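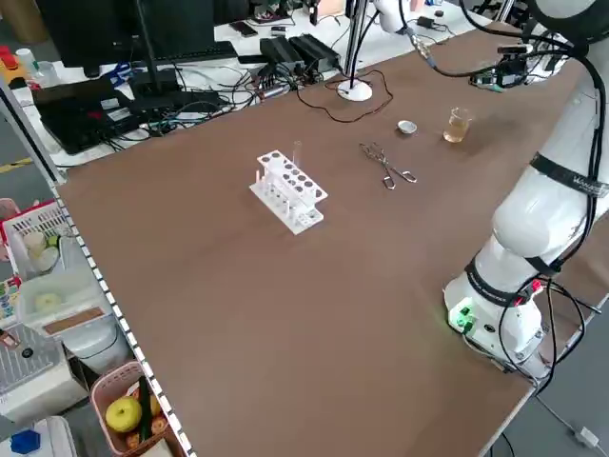

I had been in the door maybe a minute before the chemistry teacher put a test tube rack in my hands and asked me what I thought of it. I said it was very light. She seemed pleased with that.

She has been teaching the beginner bench course at Skellon since the place opened, and before that she taught high school. I had come to talk to her about how you get grown adults, most of whom haven't touched lab glass since they were 16 or never have, to feel at home with it. We ended up talking for most of the afternoon, and a lot of it was about racks.

"People think they want to start with the colorful stuff," she told me. "They want the fizz and the foam. So I let them have a little of that, and then I say okay, now put the tube back in the rack without looking like you're defusing a bomb."

Her first session has hardly anything in it. A rack, a test tube, a small dish, maybe a beaker, and something to pick things up with. That's the whole kit! I asked if people complain, given that they've paid for a course, and she laughed and said they complain for ten minutes and then they get interested.

"A test tube can't stand up by itself. That's the first thing you learn about it. You pick one up and right away you have a problem, which is where does it go. So the rack comes first. I want it on the table before any glass comes out of the drawer."

She likes white plastic racks, the open kind with two levels of holes, so a tube is held near the top and again lower down. Wooden ones she finds pretty but a pain to clean. The old wire ones at her high school used to rust and leave marks on everything (she still has a lab coat with the stripes on it, which she showed me, and they are impressive).

Then there are the tools for grabbing. She has strong feelings here. The metal ones with two finger loops look so much like scissors that beginners hold them like scissors, and she says that's fine for about a week.

"You already know how to open and close them, so your hand relaxes. But scissors, you're thinking about the cut. With these you're thinking about how hard you squeeze. I make everybody practice on an empty dish. Lift it, move it over, put it down so I can't hear it land."

I asked to try. Reader, she could hear it land. I did it again, and then again, and somewhere in there I stopped talking, which doesn't happen much.

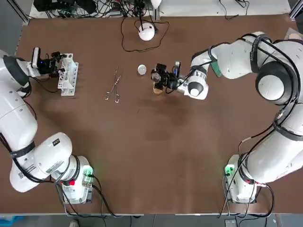 She lays things out with plenty of bare table between them, and she's stubborn about it. When she taught teenagers she had 2 to a bench and everything piled in the middle, and she figures most of the breakage came from sleeves and elbows on the way to something else. "Nobody drops a tube because they're bad at holding it. They knock it over reaching for the thing behind it."

The glass itself comes from all over. She bought 300 test tubes from a supplier called Brunlow in November and was told the box held exactly that many. It held 998. She rang them up, and they told her to keep the lot, so now there are tubes in every cupboard and she gives them to people leaving the course. I came home with one. It's on my windowsill with a sprig of mint in it, leaning in a coffee mug, and yes, I know, it needs a rack.

Brown tabletops were another thing she wanted to talk about. Clear glass on white can be hard to see, she says, and a pale dish on white is even worse. Against brown you can find a small white dish right away, and you can spot a drip of most things too. The drawback is that brown gets scuffed and looks tired.

"I had a student ask if we could refinish the tables. I said sure, if you want to pay for it. They're work tables. I wipe them down and that's as fancy as it gets."

I wondered whether she ever gets bored with it, the same few pieces in the same first lesson. She has run it over 100 times by now. She thought about it for a while and said the lesson is boring and the hands aren't. Some people grip everything as if it might run away. Some are so careful they barely close the loops at all, and the dish slides right out. Cooks tend to be good, and so do people who sew — she had a quilter last year who could set a tube down more quietly than she can.

The spring course has a few places left. She'd like it known that you don't need to bring anything, and that long floppy sleeves should stay home.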